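Graltby fold-up shopping trolley, reviewed after one summer

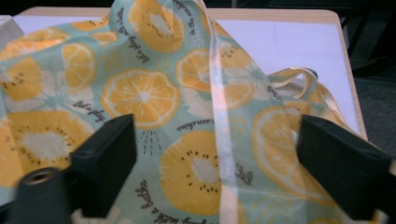 My old cotton bag with the fruit print, which did this job before.

I live on the third floor in Virnside and I have no car. For many years I carried my shopping in cotton bags, two on each shoulder, and in the spring my doctor told me to stop with this. So I bought the Graltby trolley from the Eradley shop near the station. I paid 219 and I thought about it for a long time, as it is a lot of money for a bag with wheels.

First the good things. The wheels are large and made of soft rubber, and they are very quiet. My street has old stones, and with the cheap trolley of my mother everybody could hear me come home. This one makes only a low sound. The handle can be set in two heights. I am tall, and on the higher one I do not need to bend my back. When the trolley is full of potatoes and milk it still stands up by itself, also on the small hill before the bakery.

The stairs are a different story. The shop says "climbs stairs with ease" and I would not say it like this. It has three small wheels on each side, which turn over the step, but my stairs are narrow and at the corner I must lift the whole thing. Empty it is fine. Full, I stop on every floor for a rest. My neighbor Gemechu Kassa has the same model and an elevator, and he is more happy than I am.

The bag part comes off with four clips. I washed it by hand one time, after an accident with yogurt, and the color stayed good. The inside pocket is too small for my phone – I keep only coins and the key there. One clip became loose in September. I wrote to Eradley and a Mr. Jacobus Moodley answered me the next morning and sent two new clips without any cost. The package needed 26 days to arrive, so please do not throw away the broken clip too early.

Folded, the trolley fits behind my kitchen door. Folding is stiff at first, and you have to press the red button with your thumb quite hard. I also tried the Hadgu trolley in the shop, which is lighter and costs less, but its handle was moving from side to side and I did not trust it.

I give four stars from five. For people with an elevator I would give five. I still take a cotton bag with me for the bread and the eggs, so they can travel on top.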